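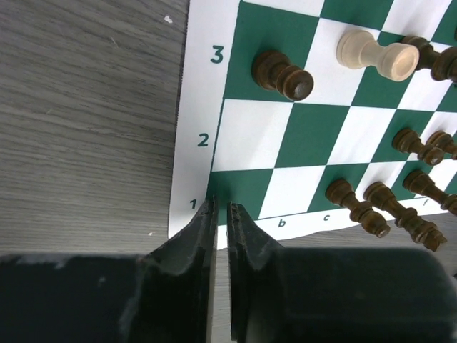 A green-and-white roll-up chessboard on a gray tabletop.

The first time I heard Iqra Siddiqui perform, she stopped in the middle of a verse to let the bass player catch up, laughed into the microphone, and then picked up the line on exactly the syllable where she'd left it. The room went wild! I have been following her around ever since, and her second album, Grumunia, is the best reason yet to keep doing it.

Siddiqui raps in English and Urdu, often inside the same sentence, over beats she builds with her longtime producer, who records as Zomby. The two met at a community radio station where she had the slot after his. He played slow, crackly dub records and always ran over. She used the extra minutes to write.

"Half my early songs are in that tempo for no other reason," she says. "I was sitting on the floor outside the studio, writing to whatever came through the door."

Grumunia was made in three weeks in April, in a rented house with a piano that couldn't hold its tuning. You can hear it all over "Lâm," the long, drifting track that closes the first side, where a sour little chord keeps coming back under her grandmother's voice (taken from an old cassette letter, the kind families used to mail across oceans). Siddiqui wanted to redo the piano part on a better instrument. Zomby talked her out of it, and thank goodness he did.

She is also finishing a master's degree in linguistics, with a thesis on how bilingual kids tell jokes, and she talks about that work with the same speed and delight she brings to drum sounds. Her adviser came to the album launch and stood right up front. Two of the interviews she did for the thesis ended up shaping lyrics, though she changed the words and asked both families first.

Then there are the workshops. On weekday evenings she teaches writing to teenagers above a print shop, under the name Gruvimik, which one of the students made up and refuses to explain. They write, they argue, they record onto a laptop, and at the end of each term they put out a tape. The last one has been streamed nearly 4000 times, and there's a song on it about missing a bus that I've had in my head all month.

"They're funnier than me," Siddiqui says. "I go home and rewrite my own stuff."

Some of them will join her on stage when she plays the full album on 9 November 2019, with a live drummer and, she promises, that same piano. Two trucking companies have already turned down the job of moving it. She's calling a third on Monday.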